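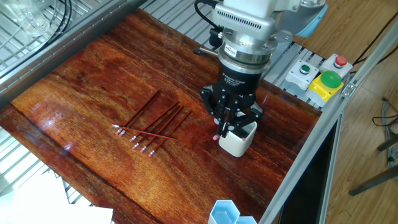

Eraser end first, into the small white cup. Pencils are the test part on this cell.

Resetting the pencil cell after a gripper change

Applies to the Oveck table at Gurkness. The Zurkum cell uses the same program but has its own offsets, so do not copy numbers across.

Do this whenever the gripper has been off the wrist, or after any knock hard enough to trip the arm. Allow an hour the first time. You will need a clean cloth, the hex key set, a sheet of plain paper, the pencils and whichever cup is going to be used for the run.

Before you start

Put the arm in its park position and switch to manual. Keep the speed at the lowest setting until the last section. Wipe the tabletop. The varnish picks up eraser dust, and a pencil sitting on a ridge of it will roll when a finger touches it.

Check the bolts on the coupling, working across and not round in a circle. Then follow the cable down the wrist with your hand and bend the wrist to both ends of its travel. If the cable pulls tight at either end, let out more slack and try again. Most of the faults in the log for this cell are cable faults.

Setting the tool

1. Open tool page 2 and load the entry for the gripper you have fitted. The three-finger gripper and the white one are different lengths, and the arm will drive into the table if the wrong one is loaded.

2. Jog down over a clear patch of table with the sheet of paper under the fingertip. Stop when the paper drags but still slides. Save this height as TABLE.

3. Raise the arm, turn the wrist a quarter turn and come down on the same spot. If the paper is now trapped or loose, the tool is not sitting square. Take it off, clean both faces and refit.

4. Set the closing force to 34 on the gripper page. Higher than that and the pencils start to show marks in the paint.

Setting the pick

Lay the pencils on the table to the left of the cup, erasers towards you. Leave one or two crossed over the others. The program has to cope with crossed pencils, and a neat row will pass when the real job fails.

Teach the approach point 300 mm above the table. From there bring the arm down over one pencil, close, lift, and look at how it hangs. It should stay put in the fingers when you stop the arm sharply. If it swings, move the pick point nearer the middle of the pencil and save it again. 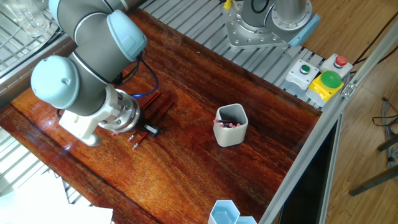

The arm down near the table by the loose pencils, with the grey pentagonal cup in use.

Setting the place

Each cup has its own place point. Choose the right one from the list, or make a new one:

Stand the cup where it will be used. Jog a held pencil over the opening and lower it until the end is just inside the rim. Save this as CUP IN. Carry on down until the pencil touches the bottom, come back up a little, and save CUP DROP. Open the fingers from there.

Repeat with pencils already in the cup. They lean, and the opening you have to aim for gets smaller as the cup fills. If the new pencil catches on the others, shift CUP IN towards the emptier side — a few millimetres is usually enough.

Trial run

Clear your hands and tools off the table and run one full cycle at low speed, staying within reach of the buttons by the rail. If it goes through, run five more, then raise the speed one step at a time.

If it stops with error 779, the fingers closed further than expected and the program thinks it has missed the pencil. Redo the TABLE height before you change anything else.

When you are happy, save the program under the cell name and the month, and copy it to the Figueroa folder. Write the gripper, the cup and the force setting in the log.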